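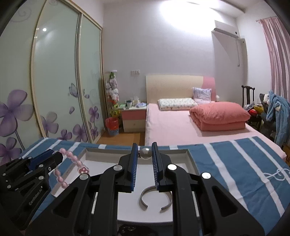
Bracelets and Small Jewelry: Gallery

Home
Gallery
Sorting Tips
Repairs
Contact

This page shows part of the jewelry that came out of one dresser drawer. The drawer belonged to my aunt, and after she moved to Ridham the contents were handed to me in a bread bag. There were 101 pieces in all, counting single earrings. Most were tangled together and took two evenings to separate.

I sort on a striped cloth with a shallow tray on top. The raised sides keep beads from rolling onto the floor. Metal pieces lie on the bottom of the tray and beaded ones get picked up and looked over one at a time, mainly to check the cord.

The first picture has the pearl ornament in it, along with the pink bracelet and the open cuff. The pearl piece is glossy and silvery white with a small dark metallic part on one side. I do not know what it was made to go with. Carla Mansour thought it came off a longer necklace, but nothing else in the bag matched it.

The cuff is silver-grey and plain. It has no maker's mark that I could find. I am keeping it. 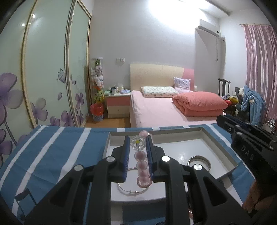

Pink beaded bracelet with the clear flower charm, yellow at the center. A thin silver bangle and a wider plain one are in the tray.

The pink beads are my favorite of the lot. They are milky and let some light through. The flower is one charm, and there is a larger clear one with a pink and white design like a paw. My aunt says she bought the bracelet at the Fokis market for around 5 dollars and wore it every summer.

The thin bangle has two small rounded fittings close together. I have left them alone for now. I plan to ask at the repair counter at Taheri whether they are worth cleaning.

The brooches and the single earrings will go up in September on a separate page.

Previous | Next | Back to Gallery

Comments (4)

Hanan Smadi
I had a bracelet with a flower charm like that when I was in school. Mine was green. The elastic gave out and I never restrung it.

Karim Matar
What do you use to clean the plain bangles? I have two that have gone dull.

Nadine Yammine
Karim, warm water and a drop of dish soap, then a soft cloth. I don't use polish until I know what the metal is.

Ayman Akl
Please show the brooches when you get to them. My mother collected those.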